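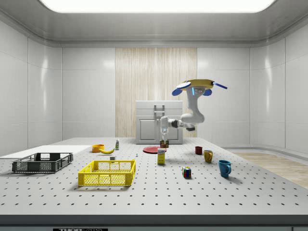

Perla Tapia has been cooking dried beans for restaurant service for 16 years, the last six of them at Arellano, where a bean dish goes out with nearly every table. She keeps a notebook for each variety. The entries are short: weight of beans, weight of water, salt, soaking time, time at a simmer, and a note on the skins.

"Most problems people have with beans are problems with skins," she said. "The inside will soften if you give it heat and water. The skin is where you lose the batch."

Her standard soak is a brine. For 500 grams of dried beans she uses two liters of cold water and 30 grams of table salt, and leaves the beans overnight in the refrigerator. They are drained, rinsed and cooked in fresh water. The old advice that salt keeps beans hard does not match her results.

"I tested it at home before I did it at work. Same bag, two pots, one brined and one in plain water. The plain pot had more split skins and the beans tasted flat in the middle. The sodium replaces some of the calcium and magnesium in the skin, and the skin gets more flexible. It's well documented."

Acid is a different matter. Tomato, vinegar and lemon juice slow the softening, and Tapia adds none of them until a bean crushes easily between tongue and palate. She tests five beans from different parts of the pot. If one of the five is chalky, the pot goes back on.

Hard water gives her more trouble than acid does. When Arellano moved to its present building, her pinto beans began taking almost an hour longer. She sent a water sample to be tested, found it high in calcium, and now cooks in filtered water. For home cooks in hard-water areas she suggests a pinch of baking soda, no more than an eighth of a teaspoon per 500 grams.

"More than that and you taste soap. The beans also go to mush on the outside, and then people blame the beans."

Age matters as well. Tapia buys from Hermenegildo Ibarra, who marks the harvest year on every sack. Beans stored warm for several years can develop a defect known as hard-to-cook, in which the cell walls no longer separate properly in heat. Soaking does little for it. She grinds old beans for soup or runs them through the pressure cooker.

On pressure cooking in general she is neutral. It saves fuel and the texture is acceptable. Her objection is that she cannot taste as she goes. Chickpeas are the one legume she always cooks under pressure, and she lets the pot come down on its own — a quick release makes the contents boil hard and tears the skins.

Red kidney beans get a separate page in the notebook. They contain a lectin that causes severe stomach upset if the beans are undercooked, and a slow cooker on its low setting may not get hot enough to destroy it. Tapia discards the soaking water, boils the beans hard for 30 minutes, and only then lowers the heat.

"I don't put raw kidney beans in a slow cooker. I don't care what the recipe says."

Cooked beans are cooled in their liquid in shallow pans, then refrigerated within two hours. Drained hot, they dry out and the skins crack in the air. The liquid is kept. It goes into the next day's rice, or is reduced with garlic and a little lard for a sauce.

Asked which variety she would cook for herself, Tapia named the mayocoba, a pale yellow bean with a thin skin. She eats it with raw onion and a warm tortilla.

"No cheese," she said. "The cheese is for customers."

Recent articles
Sachiko Oshima on rinsing, soaking and resting short-grain rice
Cornmeal by grind size: what to use for mush, bread and dusting
Ileana Văduva's sour cabbage, week by week
How long does lard keep?
Six soups that start with bean broth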